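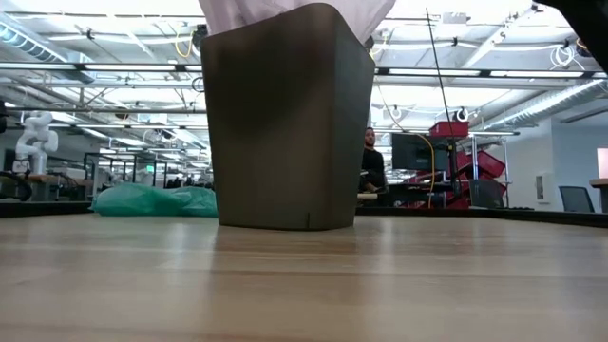
Harnis, August

Household pickup: common questions

When should my cart be at the curb?
By 6:00 a.m. Carts set out later are picked up the following week.

Do I have to use a Toter?
No. Any wheeled cart with a lid and a lift bar is fine.

Where do tissues and paper towels go?
In the trash, used or clean. Small wastebaskets should be emptied into a tied bag first.

What does an extra cart cost?
$11 a month. Call extension 322 to order one.

Can I put out a mattress?
Yes, by appointment. We do not take single items over 200 pounds.

My street was missed. Who do I call?
Ingeborg Lehner in the route office, extension 3083. Leave your cart out until the truck has come.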